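About Us

Cordero Walks & Tables
Small-group food and walking holidays, from our front room in Islow since longer than we care to admit

Hello, and thanks for clicking through to the page that most people skip. We're a little travel company with a long name and a short list of places, and if you've ever rung us you've probably spoken to Encarnación, who started it all and still picks up the phone before anyone else can get to it.

Encarnación Cordero came to Islow to teach Spanish at the high school. Every June she'd take a handful of her adult evening students back home for a fortnight, partly to practise their verbs and mostly (she'll tell you this herself) to eat. One year the waiting list was longer than the class. She gave up marking exams the following winter, borrowed her brother-in-law's minivan, and the first proper Cordero holiday set off with 17 guests, two guides and far too much luggage.

We've grown since then, though not by a great deal. We now run walking and eating holidays in northern Spain, the Azores and the Lithuanian coast, plus our weekends closer to home around Sadham, which began as a way of keeping the guides busy in the quiet months and have turned into some of the trips people write to us about most fondly. The Sadham weekends are a good way to try us out if you're not sure whether you'd enjoy travelling with a group. You get two half-day walks, a long Saturday lunch at the old ferry hotel, and a Sunday morning at the market with plenty of time to wander off on your own.
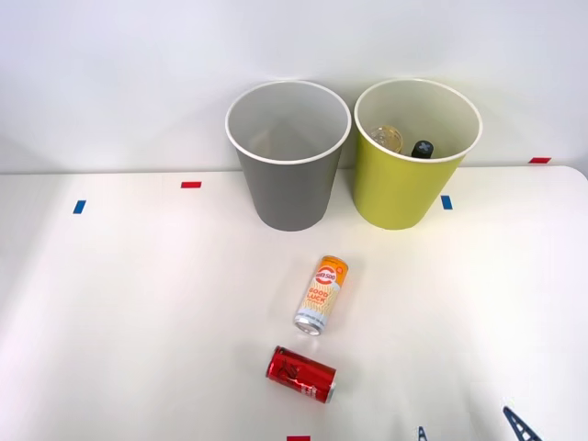

Groups stay small because we like restaurants with one big table. We book family-run guesthouses wherever there's one worth booking, and we've been going back to some of them for so many years that the owners' kids, who used to hide behind the bar when we arrived, now bring out the coffee. Breakfast is always included, so are most dinners, and we leave a few evenings free on every trip so that you can go and find your own favourite. If you come back raving about it there's a fair chance we'll pinch the idea for next year!

Who you'll meet

Telmo Iglesias leads the Azores trips and most of the Spanish ones. He grew up on Terceira, knows a good deal about volcanoes and even more about cheese, and walks at a pace that suits the slowest person in the group.

Leokadia Baran looks after bookings, transfers and all the fiddly bits, like which ferry takes bicycles and whether the 74 bus still stops at the lighthouse. If you have allergies or dietary needs, she's the one to tell, and please do tell her early, as she writes to every kitchen herself.

Rasa Paulauskas runs the Baltic side of things. Her week on the dunes takes in smoked fish, amber beaches and a very cold swim for anyone who fancies it. The oldest guest to take her up on the swim was 74 and went in twice.

Aurelio Carrasco is our newest guide, a former pastry cook who joined us for one season to fill a gap and has so far shown no sign of leaving, to our great delight.

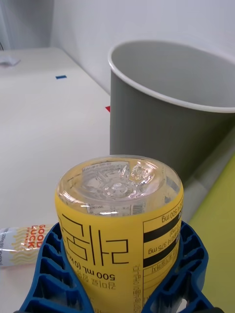

What we can and can't do

Our walks are graded Easy, Steady and Hilly, and we try hard to be straight with people about which is which. A Steady day is usually three to five hours on your feet with a decent stop for lunch. You don't need to be an athlete but you do need boots you've already worn in, and a rain jacket even when the forecast says you won't. We aren't the right company for nightlife, or for seeing four cities in a week, and we're always happy to point you towards someone who does those things well.

Prices on the website are per person, sharing, and don't include flights. We do have single rooms on every departure, and on the Sadham weekends there's no supplement for them at all. A deposit holds your place, and if you change your mind within 72 hours we'll return it in full without a lot of questions.

We also put together private trips for families, book clubs, choirs and the like. Ask for the Zinard route if you'd like something a bit different: a gentle river walk with a winery at either end, which we don't advertise as a scheduled departure but love running for groups of friends.

Come and say hello

The office is at 222 Mill Road, Islow, upstairs from the shoe repairer. Drop in on a weekday morning if you're passing, the kettle's generally on, or send us a note through the enquiry form and one of us will get back to you, most likely Encarnación.

Page last updated 8/6/20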